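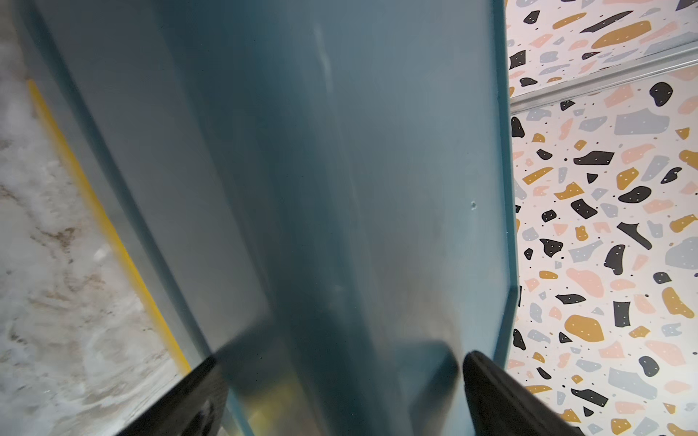

The gripper over one of the blue-gray panels.

Feb 4, 2018
By Eimear Dunne

The equipment request for the second arm goes in this month, and Ruairí Horgan has asked for the numbers to be split into things we need on day one and things that can wait until May. Most of the discussion so far has been about the arm itself. The smaller lines deserve some attention too.

Fingers are the first. We budgeted for one set with the current arm and ended up ordering 3. Lurkby now sells them in pairs at 85 dollars, and I have put in enough for both stations plus spares. The wrist camera is a separate line, with its own cable and mount.

Then there is the stuff the arm handles. Jars, drawers and bottles are cheap, but they were never in a budget, and people have been paying for them out of pocket. From now on they go under consumables. Send me receipts by the end of the month — paper or scanned, either is fine. 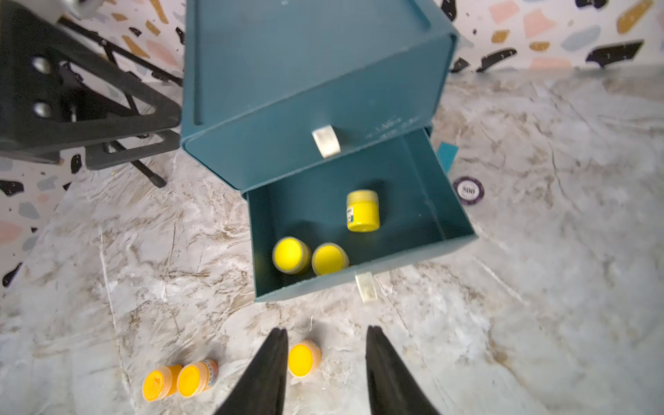
Yellow paint jars in and out of the teal drawer.

Ledesma quoted 3,000 dollars for a service plan covering both arms. Grunport came in lower but does not cover grippers, so the two quotes can't be compared line by line. Ruairí is asking Grunport for a revised one.
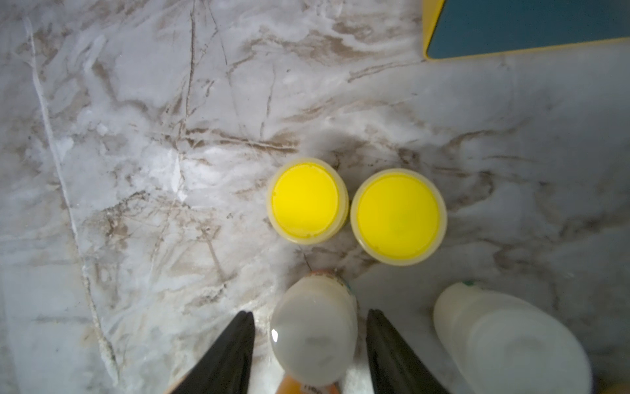

Finger wear is hard to plan for when we don't record what each station handles. A white plastic bottle held between two tapered fingers is one kind of job, and the yellow-lidded containers standing nearly against each other on the counter are another. I would like a simple log at each station, with the object and the hours run. The shared sheet has 53 rows left over from last year's tests and can be reused.

Comments on the draft go to Ruairí or me.

This site uses cookies. By continuing to browse you agree to our use of cookies.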